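Unit 6: Reading a Neighborhood Rental Market
Course notes, residential real estate, second half of term
Prepared by Imogen Fothergill; exercises by Barry Kershaw

6.1 Scope

Unit 5 dealt with the value of a single property. Unit 6 deals with the area around it: how an area is bounded, how its rents are compared with those of a more expensive neighbor, and what can be said about its direction. The running case is Grinia, a former warehouse district across the river from a larger downtown. Lidis is the comparison area on the downtown side. Figures for both are teaching figures and should not be carried into other assignments.

6.2 Drawing the boundary

A neighborhood name is not a boundary. Listing agents stretch a popular name outward, and residents of the blocks at the edge may use either name. For analysis, fix the boundary first and keep it fixed for the whole study period.

Three kinds of line are in common use:

Physical lines: rivers, rail cuts, highways, large parks.
Administrative lines: census tracts, school zones, tax districts.
Market lines: the point where rents for like units change over a short distance.

Physical lines are the easiest to defend. Administrative lines are the easiest to match with published data. Market lines are closest to what a renter experiences but move over time, which makes them a poor choice for trend work. In the Grinia case we use the river on the east, the rail cut on the west, and tract lines to the north and south.

6.3 Building the sample

The Grinia sample holds 681 rental listings, all from within the fixed boundary. Before computing anything, remove the following:

Duplicate listings of the same unit by different agents.
Furnished short stays under 60 days.
Rooms in shared units.
Units with rent set by a housing program.

Keep the removed records in a separate sheet with the reason for removal. A reader should be able to rebuild the sample from the raw file.

Asking rent and signed rent differ. Where a listing offers a free month, convert to net effective rent: total rent paid over the lease divided by the number of months in the lease. A unit at 1232 a month on a 12-month lease with one month free has a net effective rent of 1232 × 11 / 12, or 1129.33. Report both values. Mixing gross rents from one area with net rents from another is the most common error in submitted work.

6.4 Like with like

A median for the whole area says little if the mix of units differs. Grinia has many converted lofts and few studios; Lidis has the reverse. Compare by bedroom count at a minimum, then by building age where the sample allows. Rent per square foot is useful within a size class and misleading across classes, as small units nearly always rent for more per foot than large ones.

Interior finish should be recorded as a short code in its own column. Do not adjust the rent for finish at this stage. Wall covering, flooring and similar items enter the model in Unit 8, where their effect can be tested against signed leases.

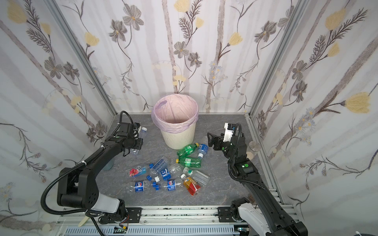

6.5 The commute adjustment

Renters who cross the river trade rent for travel. The adjustment is simple in form. Take the monthly rent gap between like units in the two areas, then subtract the added monthly travel cost. What remains is the net saving.

Suppose a one-bedroom in Grinia rents for 400 less per month than its match in Lidis. Added fares are subtracted first. Added time is then priced at a rate stated by the analyst and subtracted on a separate line, so that a reader with a different view of time can replace it.

Use door-to-door time, measured at 8 a.m. Platform-to-platform time leaves out the walk and the wait, and these vary widely within Grinia. Blocks near the Skikidell station have a short walk; blocks along the rail cut do not.

6.6 Signs of change

Rising rent is a result and tends to appear late. Earlier signs include building permits, changes in commercial leases, shorter listing times, and a growing share of units held back from renewal before renovation. Each can mislead when read alone. A jump in permits may come from one large project, as with the Cervantes mill conversion, which accounts for most of the permitted units in its tract.

Displacement should be reported alongside growth. Record the share of leases not renewed and, where known, the reason.

6.7 Exercises

1. Using the raw Grinia file, reproduce the cleaned sample. List the removed records by reason.
2. Compute gross and net effective median rent for one-bedroom and two-bedroom units in each area.
3. Redraw the northern boundary one tract farther out and repeat exercise 2. State which medians move.
4. Prepare the commute adjustment for one unit near Skikidell station and one along the rail cut. Show fare and time on separate lines.
5. Remove the Cervantes units from the permit series and plot both versions on the same axes.

Written answers are due in May, before the Unit 8 lab. Bring the sheet of removed records to the lab; it will be used again.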